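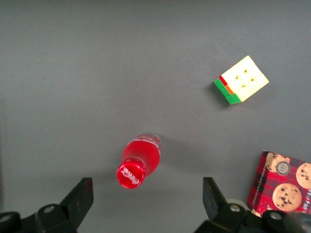 About Us

Karkness is a small company which helps clinics and local health offices to keep their vaccine records in good order. We started with one nurse's office and one shared spreadsheet. Today our record service, Gumska, is used in 300 clinics, most of them in small towns where the same person answers the phone, orders the supplies and gives the shots.

How we started

Our founder, Mutua Makori, worked for 10 years as a pharmacist before he wrote any software. Each fall he saw the same problem. The flu vaccine arrived, people came, and the paperwork stayed in a box until winter. When a parent called in November to ask which dose the child had received, the answer could take two days. Mutua made a simple form for his own pharmacy. A neighboring clinic asked for it, then a school nurse, and after this he left the pharmacy and rented the two rooms above the Charpentier bakery, where we still work.

What we do

Gumska keeps the lot number, the date and the name of the person who gave the vaccine. It reminds the clinic when a second dose is due. If a manufacturer calls back a lot, the clinic can find every patient who received it and print the letters on the same afternoon. We also help with moving old paper cards into the system. The largest archive we have moved until now was 400 binders, and it kept us busy for a whole summer.

Our second product, Plendarine, is for the refrigerator. It collects the temperature readings and sends a message to the nurse on duty when the temperature goes out of the allowed range. Some clinics use only Plendarine and keep their records in another system. We have no problem with this.

What we do not do

We do not give medical advice, and we do not tell a clinic which vaccines it should offer. Questions about side effects, or whether you should have a certain vaccine, are for your doctor. We do not sell patient data. We have received such offers, and we answered all of them with the same short letter.

Our people

Half of our team comes from health care and the other half from software. Every new programmer spends the first week in a clinic, at the front desk -- it is the best way to learn why a form with too many fields will not be filled in. On Monday morning we read the support messages together, also the angry ones, and decide what to repair first.

Visit or write to us

Clinics which would like to see Gumska before they decide can ask for a trial through the contact page. We set it up with sample records, so no real patient data is needed. If you prefer to talk in person, you are welcome in our office. Please use the side door, the front one belongs to the bakery.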